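**To:** facilities-stores list
**From:** Polyxeni Tzavaras, Stores and Supplies, Gramton
**Subject:** Re: Mixed bins and small returns

Dear colleagues,

Thank you to those who replied to the December notice on mixed bins. I am answering the message from Savvas Economou on the full list, as similar questions have come from Vrettos and from the second floor at Castel.

> On the subject of mixed bins, Savvas Economou wrote:
>
> Could Stores please confirm what is to be done with the large gray metal bins? Our staff understood that these were for bulk returns only. We now find tape, small packaged goods and loose items together in the same bin, and the person on the afternoon shift has to decide where each one belongs. We have 10 shelf locations for small goods and no instruction on which to use. I would also ask whether the bins themselves are due for replacement, as the inner walls are in poor condition.
>
> S. Economou
> Receiving, Pletuvano

The large gray bins may be used for mixed returns until further notice. They may not be used for storage. Any item placed in one should be sorted to its shelf location within 72 hours, and the bin should be left clear for the next delivery.

The bin below is typical of what is meant by a mixed return. The contents are few, but they belong to several different categories and would not go back to the same shelf.
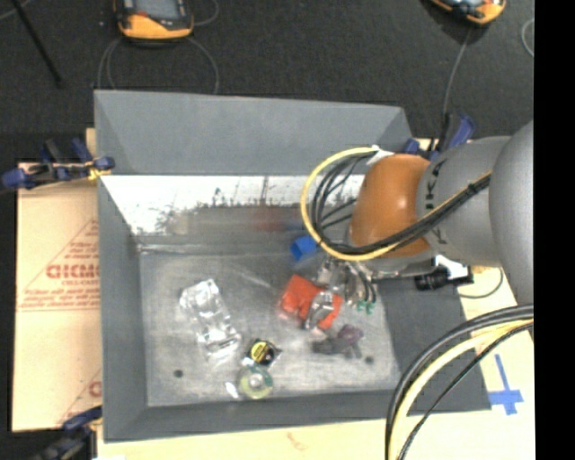

*Mixed return in a large gray bin. Note the wear on the floor and the inner rear wall.*

With reference to contents of this kind, please apply the following:

- **Tape.** Rolls go to the adhesives shelf, including rolls that have been opened. Translucent and colored tape are kept together.
- **Small packaged goods with a label.** Leave the label on and facing out. The round yellow labels are to stay on the package even where a shelf tag has been added.
- **Clear plastic packages.** Check the contents before shelving. Crumpled packaging is not a reason to discard an item. Empty packaging goes to recycling at the end of the shift.
- **Soft items.** These should be shelved away from metal pieces, preferably in a lidded box.
- **Anything that cannot be identified.** Place it on the query shelf with a slip showing the bin location and the time. Themis Ververidis reviews the query shelf each morning at 9:30.

On the second question, scratches and stains are not in themselves grounds for replacement. A bin will be withdrawn if it has a sharp edge or a split seam, or if it no longer sits level. Please report these to Manaia Pearce, who holds the replacement budget -- she will need the bin's location and a short description of the fault.

The request from Castel for cardboard dividers has been noted. We have 50 in stock at Gramton and can release them to any site that asks. They are suitable for light goods only and should be removed before the bin is wiped down.

Efthymia Vlachopoulos is revising the shelf list so that all 10 locations at Pletuvano are named on it. The revised list will be sent to this address. Until then, please continue with the present one and direct questions to me.

Yours sincerely,

Polyxeni Tzavaras
Stores and Supplies, Gramton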